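The Lost Property of Navarrete Court

The letter from Lakent Holdings gave us until Friday to clear the common room, and it was addressed to The Occupier, so I took it personally.

I had been minding the lost property at Navarrete Court for longer than I had meant to. It began with a glove. By August there was a drawer, then a shelf, then a table, and people had started coming down in the evenings to look at what other people had mislaid, as you might visit a small and badly funded museum.

Lakent wanted it all valued. They had a form for this. Anything worth more than 5 pounds was to be listed, and anything worth less was to be disposed of responsibly, a phrase they had underlined. So I made a pot of tea and sat down with the small stuff first.
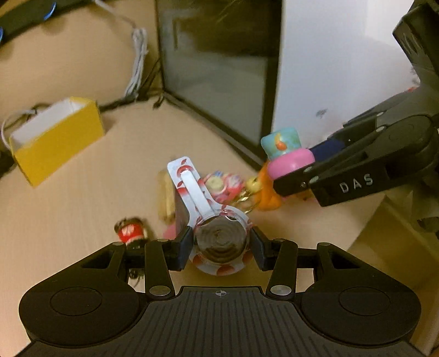 The scoop, with its red fruit, and the company it kept.

I put the scoop down as "kitchen, minor". The form had no box for who might have been measuring what, or for how you lose a thing like that in a hallway. My own theory was a baker on the third floor, who left in a hurry after the business with the Dritow oven. She had claimed it would do 40 scones at a go. It did them all right, and a fair bit of the ceiling.

The sweets, if they were sweets, I left off the form entirely. I had no wish to be asked for a best-before date.

At half past six the man from Erard Removals rang to say his van would hold 397 boxes and how many had I got. I said one, possibly two if I was careless. He went quiet. Then he said there was a minimum charge, and I said there generally was.
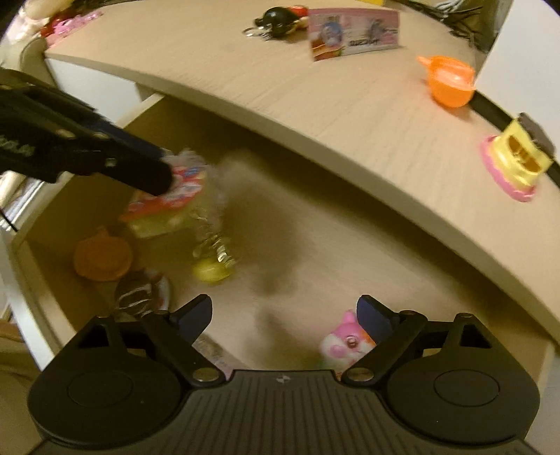 The shelf took longer, because the shelf was where I kept my favourites, and a valuer should not have favourites. I gave the orange teapot a line to itself. It had a pale yellow lid and a spout that pointed left, towards the keys, as though offering them a cup. The keys bothered me more. I had tried them in every door in the building, including my own, and I admit I was a little hopeful about number nine, which has the balcony. On the form I wrote "keys, origin unknown" and under value, after some thought, "depends on the door".

The total came to roughly 3000 pence, and I put it in pence because it looked better. Lakent wrote back to say the common room would be needed after all for storage, and would I be willing to keep an eye on it.

I said I would have to check my diary. Then I went upstairs and tried number nine again.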